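Long-distance running has drawn a new following in the Stuvis Valley, where a road race begun by a handful of club members now fills every hotel bed in the district. The Stuvis Half Marathon accepted 1,601 entries for its most recent edition, and 1,594 of those runners reached the start line in June.

The event owes much of its standing to the Brornero Athletic Club, which has trained young runners in the valley for two generations. Its head coach, Gemechu Worku, moved the club's weekly sessions from the stadium track to the river road, where the long climb toward Callum forms the hardest part of the race.

"The track teaches you pace," Worku said. "The hill teaches you when to let go of it."

Asnakech Abera learned that lesson early. She joined the club at 14 and finished well back in her first attempt at the distance. Last June she passed the leaders at the top of the climb and won by six seconds, the closest women's finish the race has recorded.

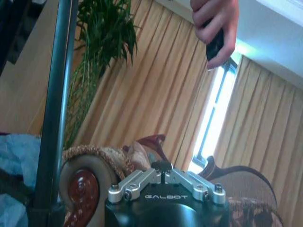
Abera's training partner, Eldana Ayele, placed third on the same day. The two women run together most mornings, though they are seldom entered in the same races outside the valley. Ayele prefers shorter events and is expected to return to the 10,000 meters this season.

The men's race was decided earlier. Ibsa Hadgu moved ahead before the Callum bridge and was not challenged again. Kobe Leemans, a former cyclist who took up running after a knee operation, came second in only his third race at the distance.

Growth has brought its own demands. The old finish on Després Street could no longer hold the crowd, and organizers have moved it to the fairground, adding some 300 meters of flat road before the line. The start has been shifted back by the same length - a change that places the first water station on slightly higher ground.

Club runners have already begun practicing on the revised course. Abera intends to defend her title, and Worku has scheduled two full-distance trials for the squad before the end of spring.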